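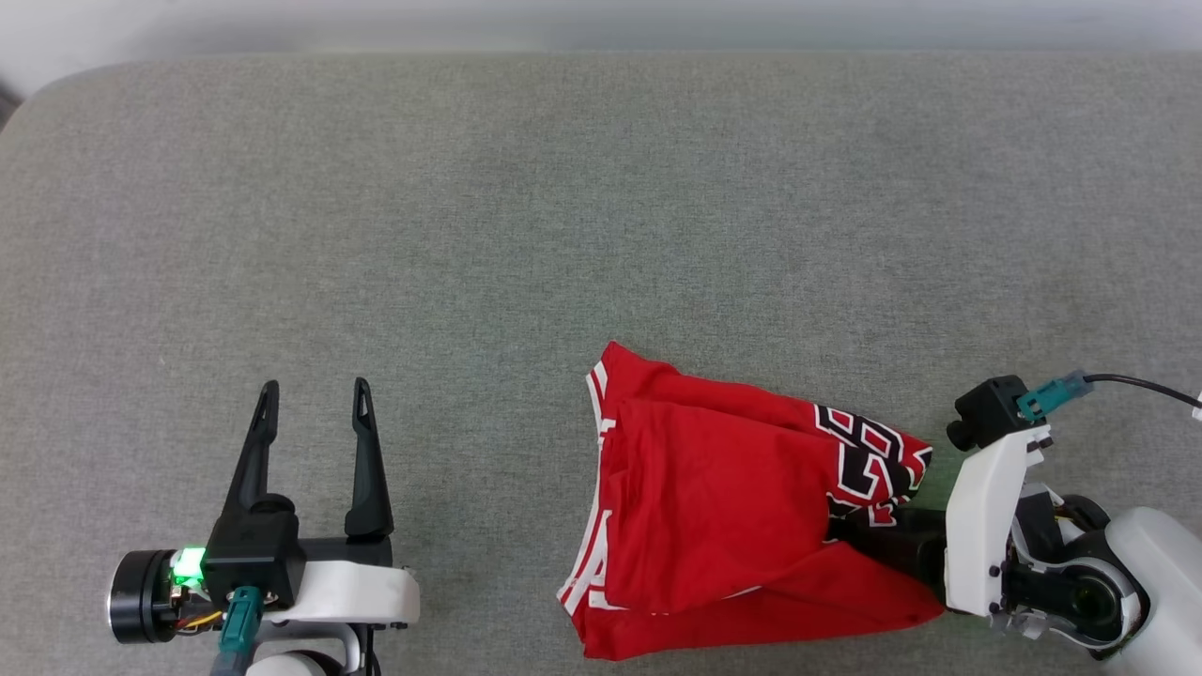 The second stage of the Wullbridge household chores project began in May, with funding from the Gerlach program, and this report covers the work to the end of that stage. Our task was to find out which parts of ordinary laundry work a two-armed machine can do without a person stepping in. We moved from towels to clothing at the start of the stage. Towels have straight edges and one layer, whereas a pair of red basketball shorts, bunched up on grey upholstery with the side stripe and lettering partly lost in the folds, gives the software very little to go on. One gripper can usually get hold of such a garment. Finding the waistband with the other is where most of our time has gone.

**Results to date**

The team logged 1,013 attempts across 16 garments. Picking up a single item is now dependable enough that Torben Tiedemann has stopped supervising it closely. Sorting by colour is also in fair shape. Folding is not. Only 2 of the garments, both plain T-shirts, were folded to the standard agreed with Plodovero, and shorts and anything with a drawstring remain well below it.

Speed is a further concern. The best shirt fold took 13 minutes, and Plodovero's laundry staff would not accept that on a working shift.

**Changes made**

- The Hamirik planning software was updated to let the machine put a garment down and start again after a poor grasp.
- Bernd Kohlhase rewrote the scoring sheet -- the earlier version gave credit for folds that came apart when lifted.
- Trials on stiff fabrics were put off to the next stage.
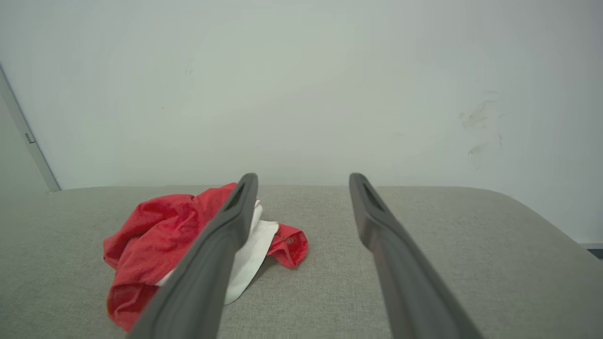
Could the system take over a household's laundry at the end of the funded period?

We expect it to handle picking up and sorting by then, with a person still doing most of the folding and all of the putting away.

**Next stage**

We ask that the remaining funds for shop-floor trials be moved to garment folding. Shelf stocking at Plodovero would then wait until the folding work has been reviewed. A revised budget is being prepared and will be sent separately, along with the full trial records.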